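Predine has been collecting demonstrations for its Litetano model since September. We asked the lead of the collection team how the work goes.

"A person moves the arms through a task and we record it," the lead says. "Then they do it again with things in other spots. By last month we had 314 usable runs and had thrown out 231."

Why so many? "We were strict. If the operator stops to think for too long, the model learns to stop too." 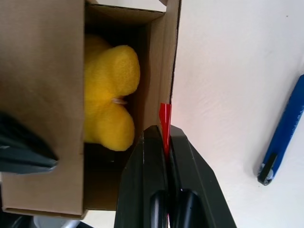
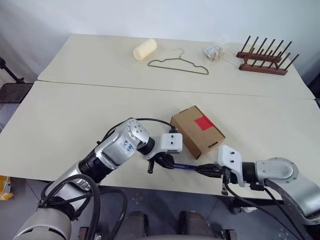
Box and tabletop work at Predine.
Interview by the Barbier staff

The team uses ordinary household goods and office supplies. Pens and markers come up often. "They're thin and they roll," the lead says. "If you grip one a little off center, it turns on you."

Each session lasts 2 hours, and a new operator needs 14 of them before any runs are kept. Wrist views are saved along with the wider view. "From higher up, the fingers can hide what they're holding. You want both."

The next batch will go to Gundumico for labeling. The lead would like more failed grasps in it, as long as the operator recovers. "We cut those early on. I'd keep them now."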